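**Call for participants: hashtag photo challenge, April round**

Posted 2023-03-27 by Kianoush Babaei, Griltness

Griltness publishes a monthly bulletin on social photo sharing and runs the Katusora photo-a-day challenge. We are recruiting participants for the April round. The round tests a revised prompt list and a new tagging rule before both go into regular use.

**Scope of participation**

- Post one photo per day to a public account, using the prompt word issued for that day.
- Apply the round tag plus the daily tag. Additional tags are allowed, up to a total of 5 per post.
- Write a caption of no more than 200 characters. Tags are not counted toward the limit.
- Submit the post link through the Ivuleck form before midnight, local time.

Photos must be your own work. Reposts, screenshots, and stock material are not logged. Cropping and standard filters are permitted.

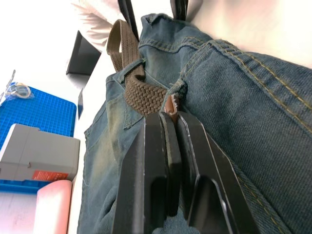 Can a missed day be made up later?

Late posts are accepted within two days of the prompt, provided the original daily tag is used. Posts made after that remain on your account but are left out of the log.

**Eligibility**

Applicants must be 18 or older and hold an account that has been active for at least six months. Follower count is not a selection factor. Accounts operated by a business are excluded from this round. The previous round had 228 participants; this one is capped at 100, and places are assigned in order of complete applications.

Prior experience with daily challenges is useful but not required. Applicants who took part in the Mahmoudi travel prompts may reapply under the same account name.

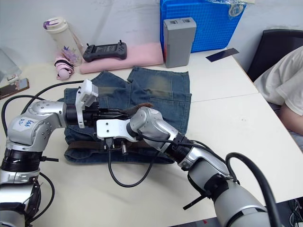

Vol. 5, p. 12

**Data and credit**

We record the post link, the date, the tags, and the caption length. Images are not copied or stored. If we wish to reprint a photo in the bulletin, we will request written permission, and the credit line will show your account name unless you specify another.

Participation is unpaid. Participants who complete the round receive the prompt list for the following month one week before general release.

**How to apply**

Complete the Ivuleck form with your account name, time zone, and links to three recent posts. Set the account to public before submitting. Incomplete forms are returned once for correction. Changes to an application can be made through the same form until the prompt list is issued.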